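Stale by Thursday: How Long Does Student Bread Last?
Food and Society, final project report
Dorian Le Goff
Sun 19 July

1. Why I did this

My original proposal was a history of bread pricing in the port district of Tulora. The archive closed for repairs in the second week, so I changed the question to one I could answer from my own kitchen: how much of the bread that students buy or bake gets eaten, and what becomes of the rest?

2. Method

I put a short survey on the housing message board and got 171 replies, which I suspect owes more to the prize (a loaf) than to any public interest in crusts. I also asked six households to keep a bread diary for 3 weeks. Two of them dropped out. One diary came back with jam on it and I have treated the affected pages as missing data.

Bread was sorted into store-bought sliced, bakery and homemade. Bagels caused an argument with my lab partner and were left out. 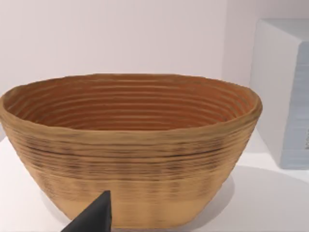

3. What people said

Most replies came from people who buy sliced bread, keep it in the bag and throw away the heels. People who bake at home claimed to waste almost nothing. The diaries were less flattering. One household baked a sourdough every Sunday with great ceremony, ate half by Monday night and found the other half on Friday, when it could have been used to prop open a door.

The freezer made the biggest difference. The households that sliced and froze their bread on the first day threw out very little. The ones that planned to freeze it "later" threw out the most, and I include my own apartment in this group.

4. Problems

The survey asked "How often do you waste bread?" without saying what counts as waste. Some people feed it to ducks and consider the matter closed. Others were still holding on to a bag of crumbs for a recipe they had seen in October. My adviser, Dr. Christodoulou, wrote "define your terms" on three separate drafts, and I should have listened to the first one.

5. Next steps

I would repeat the diaries with a kitchen scale in every household, and start them after exams – during exams people will eat any bread at all, which ruins the numbers.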